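**Obura notebook, March — grip fault on the folding job**

Fault log says "slip, finger pair, soft goods" and blames the fingers again. I don't buy it. 161 grasps logged, 7 flagged, all on thick items.
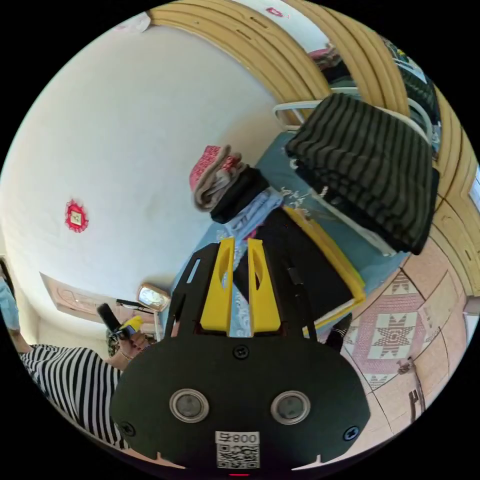
*Fingers open, folded clothes ahead.*

Olport wants new finger pads. Pads were changed at 106 and the flags kept coming.
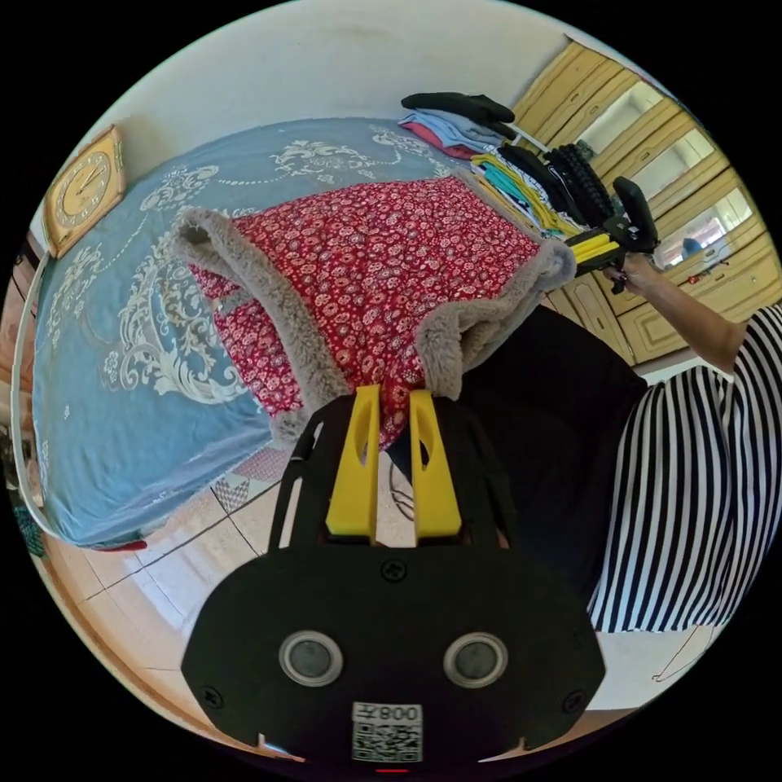 Width reading is my suspect. It reports "closed, empty" at 851 counts, same as with no cloth at all. Yet with the fleecy gray lining folded between the fingers and the vest up off the bed, something is plainly in there.

Rechecked zero before the next run. No drift I could find.

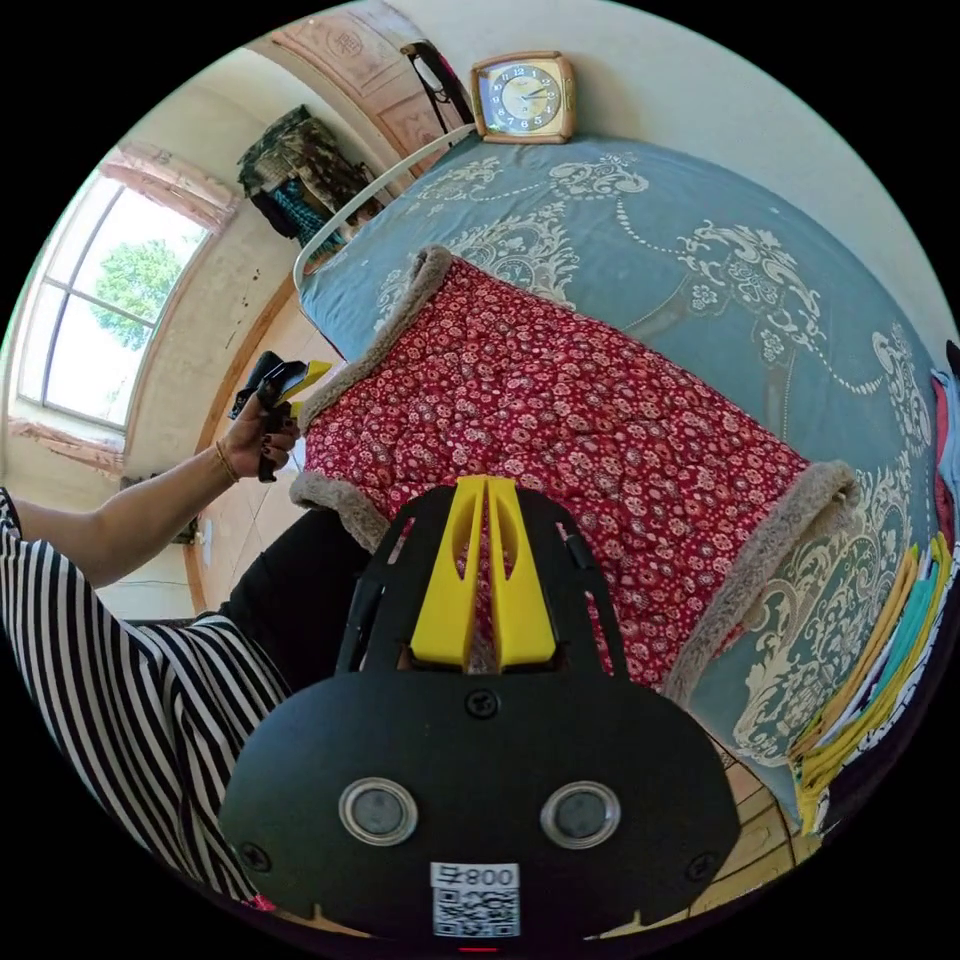

Approach height is the other theory, from Skisturberg. Maybe. The red floral piece lying folded on the bedspread has fluffy trim at both ends, so I'd aim mid-piece and at the trim separately before blaming height.

Not signing off the pad order yet.
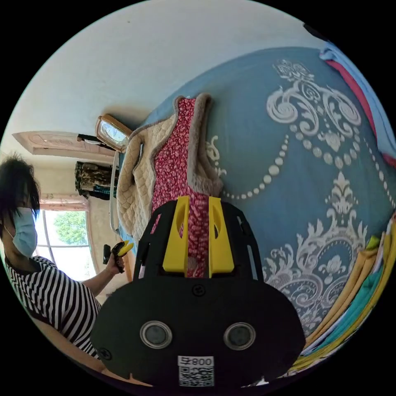
*Pinch on the quilted garment, red lining side.*

To do: log raw width — not the rounded value.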